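Fellowship Hall and Sanctuary Walk-Through, with Comments
Tokcombe congregation, September round

Friends, this is the list we go through before the fall feasts, when the building is fuller than at any other time of year and half the people in it have never been inside before. I have kept the same order as last time so you can walk it from the front door to the back fence without doubling back. Where an item says OK I have still written a few words, as I know some of you like to hear how things are getting along. – Emrys Mathias

1. Front doors and entry
Status: OK
Both doors open outward and the push bars work from the inside with one hand. I tried them carrying a box of prayer books, which seemed a fair test. The mat on the left side has started to curl at one corner, and I taped it down for now. Would the greeters please keep the coat rack against the wall and out of the path of the doors? It wanders on rainy evenings.

2. Occupancy sign
Status: OK
The sign by the sanctuary doors says 300 and is easy to read from the lobby. Please remember that the number is for the whole room, children included, and that the little ones who sit on the floor up front for the blessing count just the same as anyone in a chair.

3. Aisles and chairs
Status: Needs attention
The center aisle was fine. The side aisle on the window side was too narrow once the last two rows had been added, and I could not have gotten a wheelchair down it. We need to pull those rows in by one chair each. I know it feels a shame to take seats away when guests are coming, but we can set up the overflow in the fellowship hall, where the speaker works nicely again. The dancers also need their open space at the front left, so please don't let that fill up with strollers.

4. Candles and open flame
Status: Needs attention
The Sabbath candlesticks sit on a metal tray now, and what a relief that is to me! The tablecloth under the tray still hangs down far enough for a toddler to pull. A shorter cloth is in the linen drawer, second from the top. Matches go back on the high shelf in the kitchen and should never be left on the reading table overnight.

5. Torah cabinet and platform
Status: OK with a comment
The cabinet is bolted to the wall and didn't budge when I leaned on it. The step up to the platform has its yellow edge strip, though the strip is wearing thin right where the readers place their feet. Several of our readers are past eighty, bless them, and I would like someone standing by with an arm to offer whenever a scroll is being carried down. The microphone cord should run behind the lectern and be taped along its full length.

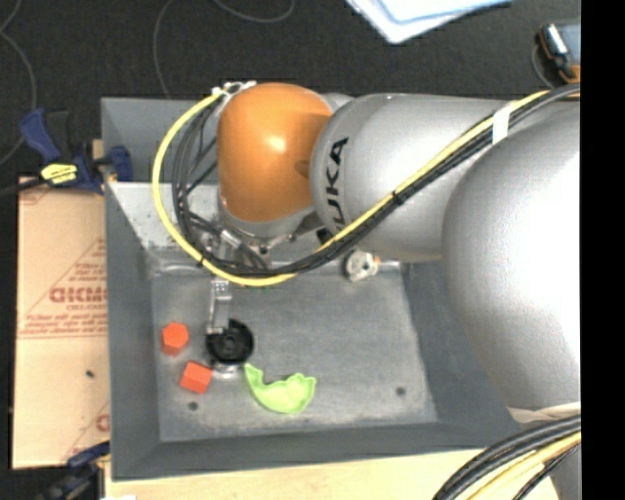 6. Fire extinguishers
Status: One replaced, others OK
We have 4 in the building: lobby, sanctuary, kitchen, and the hallway by the classrooms. The kitchen one had its needle below the green, so it was swapped out on Thursday. Everybody who serves on a meal team should know how to lift it off its hook, and I am happy to show you after any service.

7. Kitchen
Status: Needs attention
The stove hood filter was greasy and has been soaked and put back. The big coffee urn must have its own outlet, please, and not share with the warming tray, however handy that power strip looks. I found a stack of paper plates sitting on the back of the stove. They have a cupboard of their own, the one labeled Davex after the shelving that used to be in there.
For the holiday meals, mark any dish with nuts or sesame. We had a mother from the Rirnelham group ask me three times last spring, and she was quite right to.

8. Children's rooms
Status: OK
Outlet covers are in, and the check-in sheet hangs by the half door. Two adults in each room at all times, with no exceptions for a quick trip to the restroom – call a hall helper over and wait till they come. The blinds in the toddler room have long cords, which I have wound up on a hook out of reach.

9. Exit lights and alarms
Status: One repair ordered
The light over the back exit flickers. I pressed the test button on every smoke alarm and my ears rang until supper. The Voyle Street door has a working light and should be the first choice for anyone sitting in the rear rows.

10. The sukkah
Status: Check again once built
The frame pieces are stacked in the shed and I found no cracks in the ones I handled. When it goes up, these points want looking at:
Corner posts staked and tied.
String lights rated for outdoors, plugged in under the porch and off the grass.
Branches on the roof tied down so a gust can't carry them into the neighbor's yard.
No candles inside, even in jars.
One side left fully open.

11. Parking lot and walkway
Status: Needs attention
There is a raised slab on the walk near the ramp. I have painted it orange, and it needs grinding down before the evening services start. We also want two people with flashlights out there from 9 p.m. until the last car leaves.

Anything I missed, write it on the sheet pinned up in the lobby and put your name next to it so I can come and find you. The second walk-through will be done the morning after the sukkah goes up, starting at the front doors.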